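Folding on the bed, again

Areti Kourkoulas swears by the Wercombe fold, where every T-shirt ends up as a little parcel standing on its edge in the drawer. I gave it a go on Sunday, and I have my doubts.

For a start, it wants a flat, hard surface. I've got a bed with a striped woven mat on it and the cartoon sheets underneath, so that's what I used. The mat is better than a duvet, I'll give it that. A big black cotton T-shirt still goes its own way, mostly at the sleeves.
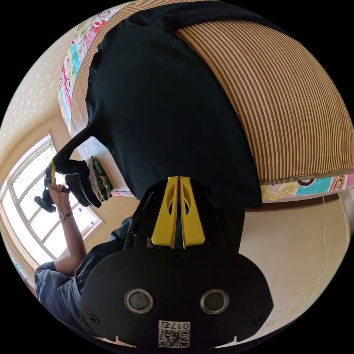 Then there's the time. Areti says 12 shirts before the kettle boils. Not in my house, and not with my kettle. I did two I was pleased with and then went back to folding in half and in half again, the way I have since I left home.

The drawer does shut more easily - I can't argue with that. But I'd also taken a bag to the charity shop on Saturday, so I'm not giving the fold the credit yet. Socks are staying in a heap.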